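Wurine Tatard 200 Refrigerator: Long-Term Review
Reviewed by Magdy Belkadi
Sep 28, 2023

The Tatard 200 is a single-door refrigerator without a freezer compartment. The number is the rated volume in liters. It is sold for small kitchens and as a second unit, and mine does the second job: overflow dairy, opened jars, and the large round tubs that never fit well in the main refrigerator. I bought it at the regular price from Twal in March. The plug-in meter showed 1,478 hours of logging when I sat down to write this.

Setup

Delivery was uneventful. The unit comes with the shelves taped in place and the door hinged on the right. Reversing the hinge takes a Phillips screwdriver and a socket for the lower bracket, and the holes on the other side are already drilled. The manual shows the steps in the wrong order. Fit the lower bracket before you move the door stop, or you will be taking it off again.

Leveling is done with two screw feet at the front. The rear rests on fixed pads. On a tile floor this matters more than it should, as a pad that lands on a grout line lets the cabinet rock slightly when the door is pulled. I moved mine sideways until both pads were on solid tile and the rocking stopped.

Shelf layout

The shelves sit on molded side rails and can be moved without tools. In the standard arrangement the main bay has 11 inches of clear height, enough for most bottles standing up. The upper bay is much lower and suits tubs, cheese, and small cartons. Reaching to the back of it means tilting the hand under the front edge of the shelf above, and anything tall in the front row gets in the way. 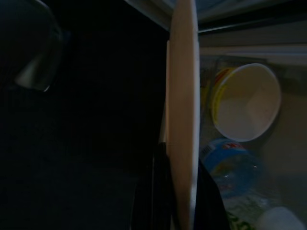 Round white tub with a yellow label band, open and empty.

I used round tubs for most of the fit checks. They are the least efficient shape for a rectangular shelf and show quickly where depth has been lost. The Tatard loses some at the bottom, where the compressor housing steps forward into the cabinet. Wide containers that sit flush on the upper shelves stick out at the lowest level and touch the door bin. The door still closes, but the gasket does not seat evenly at the bottom corner. Keep the lowest shelf for shallow items.

Temperature

The control is a dial with no degree markings. At the middle setting, a probe thermometer in a glass of water on the center shelf read 39°F after a full day. The top shelf ran two degrees warmer and the bottom one degree colder. That is a reasonable spread for a cabinet without a fan. I left the dial alone after that, apart from one trial at the coldest setting, which put ice on the back wall and froze the edge of a carton of eggs.

Recovery after loading is slow. A week's groceries put in at room temperature took most of the afternoon to come down. This is normal for the type, but it is worth knowing if you plan to use the unit for party food or for cooling large pots of stock.

Defrosting is automatic, by drain channel on the back wall. The channel is narrow and the drain hole clogs easily. Mine blocked once, with a piece of onion skin, and left water under the crisper. A pipe cleaner clears it.

Noise and light

The compressor is quiet enough for an open kitchen. There is a click at start and a short rattle at stop. The rattle got weaker once the cabinet was level but did not go away.

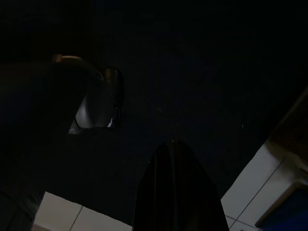
Interior lighting is the weakest part of the design. A single lamp is mounted on the right wall beside the dial, and a full upper shelf blocks most of it. The lower half of the cabinet is then dim, and labels facing left are hard to read. In the evening, with the kitchen lights off, I end up pulling things out to identify them. A second lamp near the crisper would solve this. The larger Wustalby model has one — at a noticeably higher price, and it is too wide for my space.

Cleaning

Shelves and bins come out with the door open to a right angle, except the crisper, which needs a little more swing. If the hinge side is against a wall, measure first. The shelf trim has a groove on the underside that collects spilled milk and has to be cleaned with a brush. The gasket wipes down easily and shows no cracking or loose corners so far.

Vacation test

I left the unit running and closed for 11 nights with a half load. The recording thermometer showed no reading above 41°F. There was no odor on return and no standing water.

Verdict

Temperature control is good for the price, and the adjustable rails are sturdier than the shelves they carry. The lighting is poor and the drain needs attention. I would buy it again as a second refrigerator. As the only one in a household I would want the second lamp and a deeper bottom shelf.

Rating: 3.5 out of 5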